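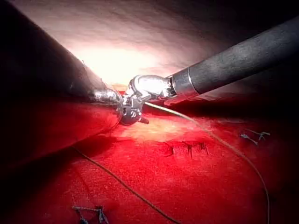 Whitcombe 봉합 연습실 자주 묻는 질문

안녕하십니까. 연습실을 이용하시는 분들이 보내 주신 질문을 모아서 답을 적었습니다. 지난 학기까지 받은 질문은 348건이고, 같은 내용이 많아서 한 항목으로 합친 것도 있습니다. 저는 한국어가 모국어가 아니므로 표현이 조금 딱딱할 수 있습니다. 뜻이 분명하지 않은 부분은 접수대에 알려 주시면 고치겠습니다.

봉합을 처음 배우는 사람도 신청할 수 있습니까?

네, 신청할 수 있습니다. 다만 기초반에서는 바늘을 잡는 법, 조직에 바늘을 넣고 빼는 법, 매듭 한 개를 완성하는 법까지만 합니다. 연속 봉합은 중급반에서 시작합니다. 기초반을 다른 기관에서 이미 마치신 분은 신청서의 비고란에 그 내용을 써 주십시오. 확인한 다음에 중급반으로 옮겨 드립니다.

한 번의 연습은 얼마나 걸립니까?

연습 시간은 약 47분입니다. 앞의 설명 시간과 뒤의 정리 시간은 여기에 들어가지 않습니다. 오후 반은 2시 정각에 설명을 시작하므로 조금 일찍 오시는 것을 권합니다. 설명이 끝난 후에 도착하신 분은 다음 반으로 옮기셔야 합니다.

어떤 실을 사용합니까?

기초반에서는 Kalska 편사를 씁니다. 편사는 여러 가닥을 꼬거나 땋아서 만든 실이고, 단사보다 부드러우며 매듭이 잘 잡힙니다. 그 대신 조직을 지나갈 때 마찰이 있습니다. 갑자기 당기면 바늘구멍이 커지니까 천천히 당겨 주십시오.

중급반에서는 Rellilard 단사도 함께 씁니다. 단사는 매끄럽게 지나가지만 접힌 모양을 오래 기억합니다. 포장에서 꺼낸 실이 용수철처럼 말려 있으면 양쪽 끝을 가볍게 잡고 한 번 펴 주십시오. 기구의 턱으로 실의 중간을 세게 집으면 그 자리가 약해집니다. 나중에 잘라 낼 끝부분을 집는 습관이 좋습니다.

실의 색깔에는 의미가 있습니까?

우리 연습실에서는 색깔로 등급을 나누지 않습니다. 붉은 조직 위에서는 초록 계통의 실이 눈에 잘 들어오고, 베이지색 실은 밝은 조직 위에서 찾기가 어려울 때가 있습니다. 눈이 쉽게 피로해지는 분은 시작하기 전에 초록색을 부탁하십시오. 실의 굵기는 포장의 숫자로 확인합니다. 0 앞에 오는 숫자가 클수록 실이 가늡니다. 그래서 4-0은 3-0보다 가는 실입니다. 이것은 처음 오신 분들이 자주 반대로 생각하시는 부분입니다.

실이 자꾸 엉킵니다. 어떻게 해야 합니까?

대부분의 경우에 남은 실의 길이가 작업하는 공간보다 깁니다. 긴 쪽의 실을 봉합하는 선 위에 두지 말고, 한쪽으로 크게 돌려서 놓아 주십시오. 고리가 넓으면 풀기가 쉽고, 고리가 좁으면 다음 바늘이 그 안으로 들어가기 쉽습니다.
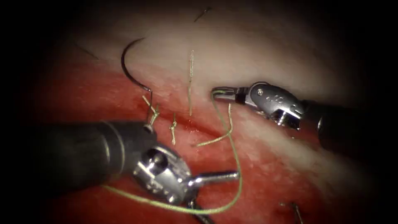

또 하나의 원인은 실의 짧은 꼬리입니다. 꼬리를 너무 길게 남기면 매듭을 만들 때 꼬리 전체를 고리에서 빼내야 하고, 그동안 긴 쪽의 실이 움직여서 다시 겹칩니다. 첫 번째 고리를 만들기 전에 꼬리를 짧게 조정하십시오. 너무 짧으면 조직 속으로 빠져 버리므로 처음에는 조금 여유가 있는 편이 안전합니다.

이미 엉킨 경우에는 당기지 마십시오. 당기면 작은 매듭이 되고, 그 매듭은 풀 수 없을 때가 많습니다. 먼저 바늘을 안전한 곳에 두고, 가장 바깥쪽에 있는 고리부터 하나씩 들어 올립니다.

바늘은 어느 부분을 잡아야 합니까?

바늘 끝에서 실이 달린 쪽으로 가면서, 전체 길이의 절반을 조금 지난 곳을 잡으십시오. 실이 붙어 있는 맨 끝부분은 약해서 잡으면 휘거나 부러질 수 있습니다. 뾰족한 끝도 잡지 않습니다. 바늘을 조직에 넣을 때는 표면에 수직으로 시작하고, 바늘의 둥근 모양을 따라서 돌려 주십시오. 앞으로 밀기만 하면 바늘이 휘고 구멍도 커집니다.

매듭이 풀립니다. 몇 번을 묶어야 합니까?

실의 종류에 따라서 다르므로 그날의 연습지에 적힌 횟수를 따라 주십시오. 횟수가 맞는데도 풀린다면 방향을 확인해야 합니다. 같은 방향으로 계속 감으면 세로매듭이 되어 미끄러집니다. 한 번 감을 때마다 방향을 바꾸고, 양쪽 실을 서로 반대쪽으로 눕히면서 조여 주십시오.

첫 번째 고리가 두 번째를 만드는 동안에 느슨해진다는 질문도 많습니다. 이런 때에는 첫 번째에서 실을 두 번 감는 외과 매듭을 사용하십시오. 기초반 연습지의 뒷면에 순서가 그림으로 있습니다.

얼마나 세게 조여야 합니까?

절개의 양쪽이 서로 닿을 정도면 충분합니다. 가장자리가 하얗게 되거나 안쪽으로 말려 들어가면 너무 세게 조인 것입니다. 실 아래에 틈이 보이면 약한 것입니다. 저는 처음 배울 때 항상 너무 세게 조였고, 그 습관을 고치는 데에 오랜 시간이 걸렸습니다. 조이는 동작의 마지막에서 힘을 더하지 않는 연습을 따로 하시기 바랍니다.

매듭과 매듭의 간격은 어떻게 정합니까?

연습지에 숫자가 적혀 있지만, 처음에는 일정하게 하는 것이 더 중요합니다. 바늘이 들어간 곳과 나온 곳이 절개선에서 같은 거리에 있어야 합니다. 거리가 다르면 한쪽 가장자리가 높아집니다. 매듭은 절개선 바로 위에 두지 말고 한쪽으로 옮겨서 놓으십시오. 다음 매듭도 같은 쪽에 놓습니다.

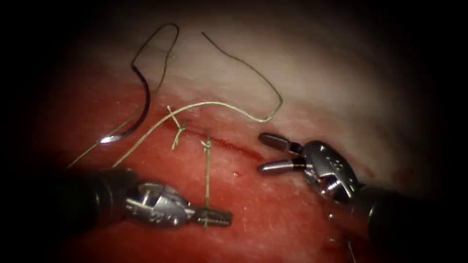
매듭을 지은 후에 실은 어디에서 자릅니까?

매듭에서 조금 떨어진 곳을 자릅니다. 매듭에 바로 붙여서 자르면 풀릴 위험이 있습니다. 반대로 꼬리가 길면 다음 매듭에 같이 묶일 수 있습니다. 자르기 전에 가위의 끝이 눈에 보이는지 확인하십시오. 가위의 끝이 다른 실 뒤에 숨어 있으면 그 실도 함께 잘립니다.

재료를 따로 살 수 있습니까?

네. 수강료에는 그날 사용하는 실이 포함되어 있습니다. 집에서 연습하실 분을 위해서 Kalska 연습용 실을 한 봉에 3,292원으로 판매합니다. 이 실은 연습 전용이고 환자에게 사용할 수 없습니다. 개봉한 봉은 교환해 드리지 않습니다. 연습용 조직은 연습실 밖으로 가지고 나가실 수 없습니다.

사용한 바늘은 어디에 버립니까?

노란색 Vandudness 수거함에만 버려 주십시오. 실이 달려 있는 바늘도 그대로 넣으시면 됩니다. 바늘에 뚜껑을 다시 씌우거나 종이에 싸서 일반 쓰레기통에 넣는 것은 금지합니다. 자리를 떠나기 전에 받은 바늘과 버리는 바늘의 수가 같은지 확인하고 연습지에 서명해 주십시오. 바늘이 하나라도 없으면 움직이지 마시고 바로 강사를 불러 주십시오.

예약을 바꾸고 싶습니다.

연습일 전날 정오까지는 접수대에서 무료로 바꿀 수 있습니다. 그 후에는 같은 달 안에서 한 번만 바꿀 수 있습니다. 일요일에는 접수대를 열지 않으므로 월요일 연습을 바꾸실 분은 토요일 정오까지 연락해 주십시오.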